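3.2 Recording procedure

Demonstrations were recorded with the hand-held gripper, so the arm was not needed during collection. Each one starts with the fingers open and ends when the object has been released and the tool is pulled back. Bezawit Demissie and Wondimu Mersha did most of the recording, in two sessions. We kept 464 demonstrations after review.

The bread roll task was added in October. A roll is soft and its crust is smooth, so the operator has to judge how far to close the fingers. We told operators to approach with the roll between the two pads and to avoid touching the rim of the plate - early trials that pushed the plate confused the policy. 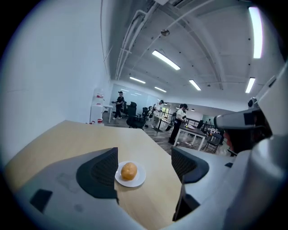 3.3 Filtering

Arūnas Luik wrote the filtering script. It rejects a demonstration if tracking is lost for more than two seconds or if the finger width never changes. The script removed 37 recordings. Mitra Shojaei checked these by hand and agreed with all but a few, which were left out anyway to keep the rule simple.

3.4 Comparison with remote control

For comparison we also recorded the task by remote control of the arm, using the Skustix interface. Remote control gave cleaner joint data but was slower, and new operators tended to stop above the roll before closing. Those pauses show up in the trained policy as hesitation.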